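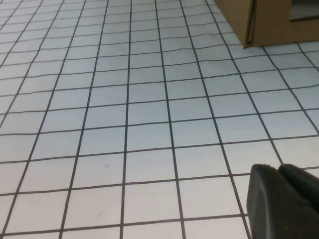 Im Mai besuchte eine Delegation des Fachbereichs Textil- und Bekleidungstechnik die Zuschneiderei der Firma Sfakianakis in Drikwood. Im Mittelpunkt stand die Frage, wie kleinere Betriebe den Verschnitt bei Leinen- und Baumwollstoffen senken können. Raquel Correia, Leiterin der Schnittabteilung, erläuterte zunächst die Arbeitsvorbereitung. Ein aufgelegter weißer Bogen mit dunklem Quadratraster erleichtert es grundsätzlich, den Fadenlauf zu beurteilen; verlaufen die Linien wellig, ist der Bogen vor dem Anzeichnen glattzustreichen.

Anschließend führte Grigoris Giannakopoulos durch das Stofflager. Gelagert werden dort 81 Gewebequalitäten, überwiegend in Ballen zu 50 Metern. Jede Lieferung ruht vor dem Zuschnitt mindestens vier Tage ausgerollt, damit sich Spannungen im Gewebe abbauen. Für die Kollektion Florner gilt eine Sonderregelung – hier wird jeder Ballen zusätzlich auf Farbabweichungen geprüft.

In der Aussprache wurden die Ausbildungsplätze und die Abnahme von Stoffresten durch die Werkstatt Starlow behandelt. Eine schriftliche Vereinbarung hierzu liegt im Entwurf vor. Der Fachbereich dankt der Geschäftsleitung für die freundliche Aufnahme. Ein Gegenbesuch ist für das kommende Semester vorgesehen.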